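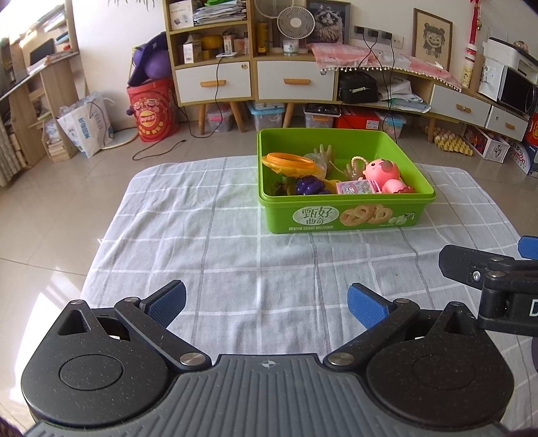 Parte 4. La caja de juguetes pequeños

Si vienes de la parte anterior ya tienes el salón despejado y un paño extendido en el suelo. Ahora toca lo menudo: figuritas, collares de cuentas, frutas de juguete, todo eso que acaba debajo del sofá. Yo le dedico 15 minutos los sábados y me sobra tiempo (casi siempre).

Qué necesitas

Una caja vacía de galletas, de plástico y sin tapa. La mía es verde lima y era de galletas con sabor a coco, pero sirve cualquiera que aguante de pie sola.
Un paño claro. En uno oscuro las piezas pequeñas se me pierden.
Una bolsa para lo que esté roto.

Pasos

1. Limpia la caja por dentro con un trapo húmedo y sécala bien. Las migas se meten en las esquinas, insiste ahí.

2. Ponla en el centro del paño, con sitio libre alrededor. Yo trabajo en el suelo, sobre las baldosas, que si se cae algo no pasa nada.

3. Vuelca los juguetes a un lado y separa los rotos. ¡Sin pena! Si dudas, déjalo para el final.

4. Mete primero lo grande y rígido, contra las paredes: los aros, el racimo de uvas, las manos translúcidas.

5. Sigue con lo redondo. El cerdito rosa yo lo dejo siempre arriba, porque es lo primero que me piden y así no me vacían la caja entera.

6. Coloca los collares de cuentas encima de todo, nunca en el fondo. Se enganchan con cualquier cosa y luego tiras de uno y sale media caja detrás.

7. Repasa el paño con la mano antes de recogerlo y sacúdelo fuera.

Nota: no la llenes hasta arriba. Si asoma algo por el borde no importa, pero tienes que poder levantarla con una mano sin que se caiga nada.

Cuidado: las piezas sueltas pequeñas no son para menores de tres años. Guarda la caja en alto si hay bebés en casa. Y si, como yo, tienes cartones de huevos por el suelo, apártalos antes de empezar (lo aprendí en mayo, qué desastre).

Dónde guardarla

En un estante abierto o en un cajón hondo. Mide antes el cajón, que el mío de la cómoda Bondari parecía perfecto y la caja no entraba por un dedo. Si usas cajón, pega una etiqueta en el frente; con un dibujo vale para los que todavía no leen.

En la parte 5 pasamos a los papeles.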